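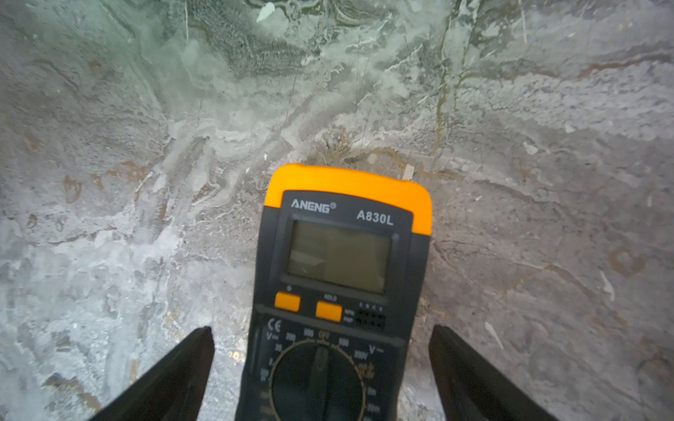

Okay, so, multimeters. I have 40 minutes after lunch on a Friday, and my subject is where small test gear goes when you put it down, so please get comfortable. (Wait for the laugh. If there isn't one, keep moving.) Every bench has a cheap yellow or orange meter on it, and every cheap meter gets left switched on overnight. The ANENG A830L up on the screen has its knob pointing at OFF and a blank display, and I'd like you to admire that for a moment, as I would a well-parked car. At Wilten we had 6 meters on the shared bench and a drawer full of dead batteries, and for years we discussed these as two separate matters.

Ask the room: who has borrowed a meter this month? Who has given it back? Leave a long pause after the second one.

Bit about buying. Skip if we started late. The usual fix for a missing meter is another meter. They're cheap, the order goes through without a signature, and the new one arrives with its own leads, so now you have one more meter and two more leads. Do this from January to July and you've built a collection. The Junholm building did precisely this and then asked me to come and talk about storage.

Story of the Plastetti cabinet. We spent 240 dollars on it. Shallow drawers, foam inserts, a shape cut in the foam for each tool, all very handsome. It lasted until somebody bought a meter of a different size. The foam had an opinion about that and so did the person holding the meter. By spring the drawers held takeout menus and a single glove. Don't be bitter here. Be a little bitter.
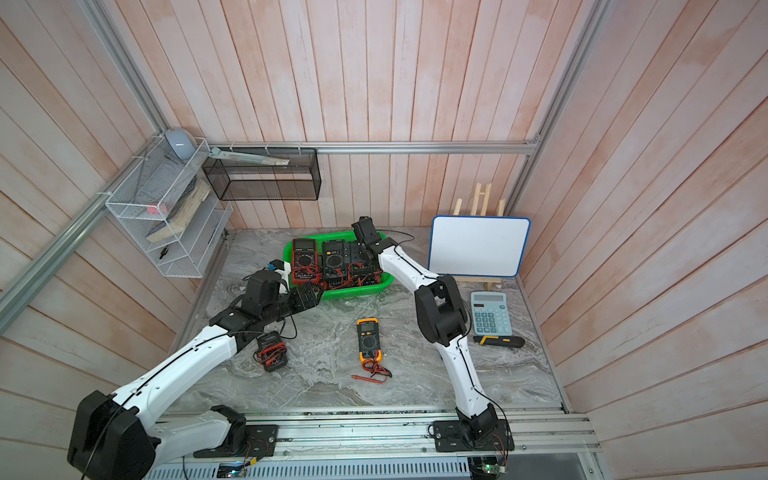
My case for the basket, then. Anything you have to open will lose to anything you can drop things into, and I say this as a man who owns a label maker. The green one at the back of the table has perforated sides and rounded corners and no ambitions at all, and the meters stand up in it side by side, so you can pick one by its face without unpacking the rest. A red-bordered one next to a black one is as much labeling as most people will ever read. Sandhu, our supplier, sells a similar basket with a lid. Do not get the lid.

Now the leads. Leave that slide up. Red and black, tangled across the front of the basket, and I'm sure it's how yours look too. Things I have tried:

Velcro straps. Good straps. They're all in one place now, attached to each other.

Hooks on the wall. Fine for long leads, and a treat for anyone who likes walking into probes at shoulder height.

Wrapping them around the meter. Neat, and hard on the wire where it goes into the plug. We threw out more leads that year than any other.

A second basket, just for leads. This is what I'd recommend. They will still tangle, but they'll do it away from the meters, and a person in a hurry can pull out one knot and leave with it.

If someone brings up wire racks: yes, they're good, and hanging them up frees the table. The mesh is see-through, which helps. My complaint is that the top tier of any rack turns into a museum. Once a thing goes up there at eye level everybody gets used to it, and it stays through two changes of management.

Costs, for whoever has to take this upstairs. Baskets and hooks for the whole Wilten lab came to less than 200, and the quote for doing it properly, with cabinets, was 300 per bench. Say the second number slowly.

Homework: go back to your bench, take every meter you can find, turn the knobs to OFF and stand them in whatever container is nearest. Leave it a week. Check on Friday before you go home and see which ones came back.

Questions. If the one about color-coded tape comes up, I need more coffee first.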